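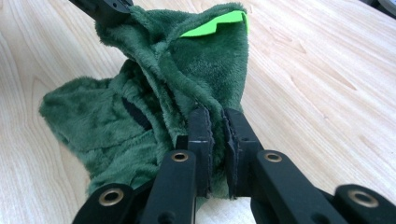

July, getting on for midnight

Too hot to sleep so I may as well write. Took the early bus to Ridlow with Celeste and we didn't get home until after nine, sunburned on exactly one side each (the window side, mine is the left).

The whole point was the choir thing. Yuxi Hou got us both singing again last winter and now there's a concert in Flolport, and Celeste has a solo, and she is being so calm about it that I want to shake her. Eight bars alone! I'd be under the piano. She ran it for me on the bus, very quietly, and a man two rows up turned and nodded like he'd ordered it.

Rehearsal was long. We did the slow Portuguese one 20 times if we did it once, and the altos still come in flat after the page turn - me included, I could hear it. Yuxi just puts her pencil down and waits. Awful.

Lunch was dumplings from the place by the bus station, 22 dollars for the two of us, and I've been thinking about the chili oil ever since.

Mom called while I was unpacking. She wants 268 Mill Street painted before Thanksgiving and I said yes before I remembered the stairwell. Must call her back about that. Also buy lozenges, also find my black shoes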